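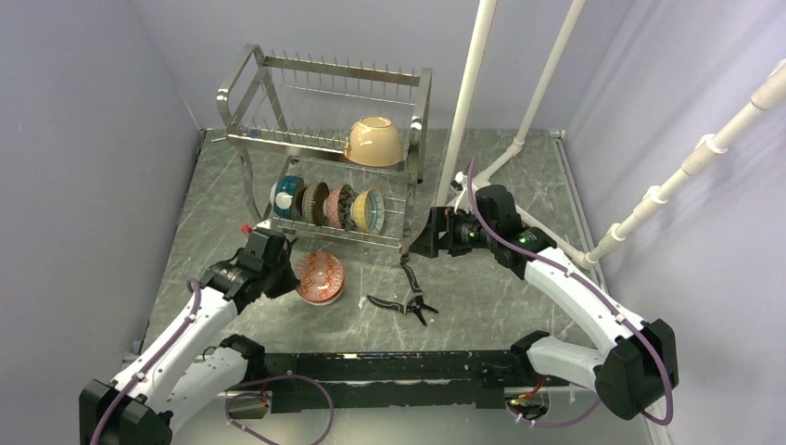
Print this page | E-mail this page
Search the guide: Enter keyword Go

4. Setting up a two-arm task in Praltora

Okay, by now you should have Praltora installed and both arms showing up in the device list. If one of them is missing, go back to section 3 and fix that first, because nothing in this section works with half a robot (I've tried!).

I'm going to use the dish rack task all the way through. Bowls and a rack are a great first project: shiny wire, shiny glaze, and stacks where one bowl hides most of the next. If your perception settings can cope with that, they'll cope with most kitchen stuff.

1. Open Task > New and pick the Indby template. It loads two arms, one fixed camera and a flat work surface. Give the task a name you'll recognize in May, not "test2".

2. Click Calibrate View and let it run through all 19 poses. Keep your hands and your coffee away from the table while it does this. If the error bar stays yellow, run it again before you touch any sliders.

3. Go to Perception > Objects and draw one label per item. Stacked bowls get a single "stack" label for now. I label the rack as two shelves, top and bottom, and the planner seems a lot happier with that than with one big box full of wires.

Note: Anything on the table that isn't part of the job still needs a label. For us that's the pruning shears lying open in front of the rack. Set them to Avoid. Unlabeled things are treated as free space, and the planner will happily route a gripper straight through free space.

4. Set Wire Filter to 40. Freya Ashworth came up with that number on our bench and I've never beaten it. Go lower and the prongs on the upper shelf turn into fuzz, go higher and they start eating the rim of any bowl resting on them.

5. For bowls standing on edge, change Grasp Type from Top to Rim. For a bowl that's upside down, tick Inverted too, or Praltora will go hunting for an opening that's facing the other way.

6. Under Planning, turn on Shared Zone and drag it over the middle of the table. Only one arm may enter at a time. It's slower, yes, but leave it on until you've watched a good long stretch of clean runs.

CAUTION: Shared Zone checks the arms and grippers. It does not check cables. If yours run along the outside of the forearm like ours do, add a Cable Margin on both arms before you go past quarter speed.

7. Press Preview and scrub the whole path. Set Timeout to 1000 ms, save, and you're ready to hit Run with one hand on the stop button.

If Preview stops with "no valid grasp", see section 6, Using the Drenard log viewer.

Print this page | E-mail this page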